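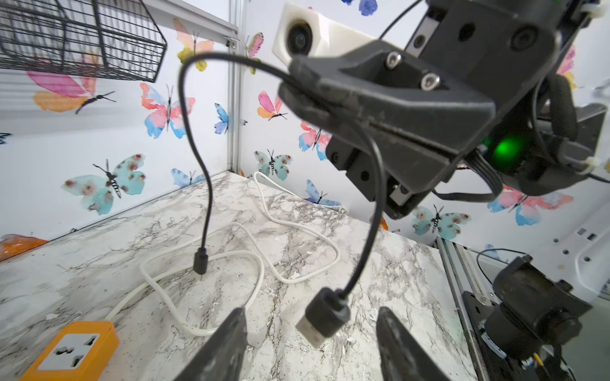

USB cable, held up for inspection. Both ends are still deciding.

I went to the Tapley open day in February expecting sandwiches and a slide about the future. I got the slide. The sandwiches had gone to the 9 a.m. group.

The tour at Trumwood starts in the software room, which is the right place to start and the wrong place to put 50 people. Maham Bukhari runs the perception side. She skipped the welcome and opened a log viewer. Her pet subject is cables, and she talks about them the way my uncle talks about raccoons. A box keeps its shape while you plan around it. A cable has a new shape every time you breathe near it, so her tracker, Cira, keeps a running guess of the whole curve and hands the planner only the parts it trusts. I asked what happens when it trusts none of them. "Then we wait," she said, and scrolled past a long stretch of waiting. 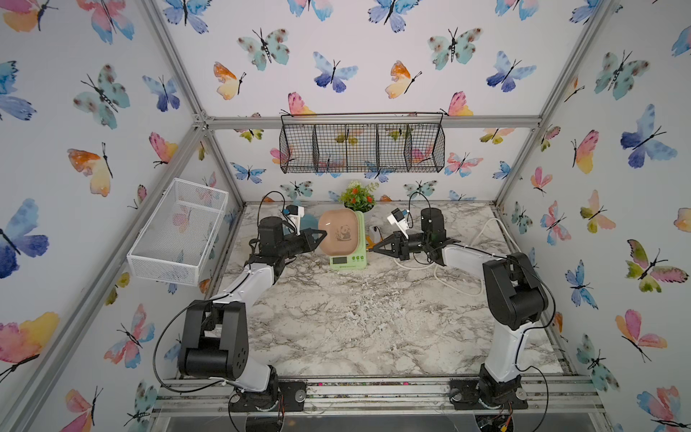 Planning for two arms is where I started taking notes. Amr El Sherbiny wrote most of the scheduler, called Fetel, and he is blunt about it: each arm is easy by itself, and the trouble is all in the sharing. Every motion gets checked against the other arm's next 300 milliseconds, and if the two disagree, one has to yield. Picking up a container with a panda on it from a kitchen scale sounds like a job for one hand, and the left gripper had its fingertips on the side of it, but the right arm was reaching in toward the same scale, and Fetel has to give both of them a piece of that air. Amr showed us the reservation table on his laptop. It looked like a parking garage run by someone with opinions.

The tooling got less time than it deserved. They replay every run against the current planner overnight, and the morning report lists each place where the new code would have chosen differently. The one on screen had 1,349 entries. Maham says most are tiny and a few are awful, and that sorting one kind from the other is her actual job title. The report can be filtered by arm, by object or by "surprise," a score Amr invented and now regrets naming, because visitors ask about it. I asked about it. It measures how far the camera's view strayed from what the planner had expected.
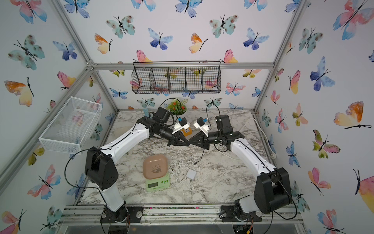
Two arms, one middle. The grippers come very close to touching.

Questions ran long. A man behind me wanted to know if the software learns, and Amr said parts of it do and the parts that stop the arms hitting each other do not, which got the only applause of the day. I left with a tote bag, 2 stickers and a printout of the reservation table that I still can't read. The next open day hasn't been announced. If you go, book the early slot and eat first anyway.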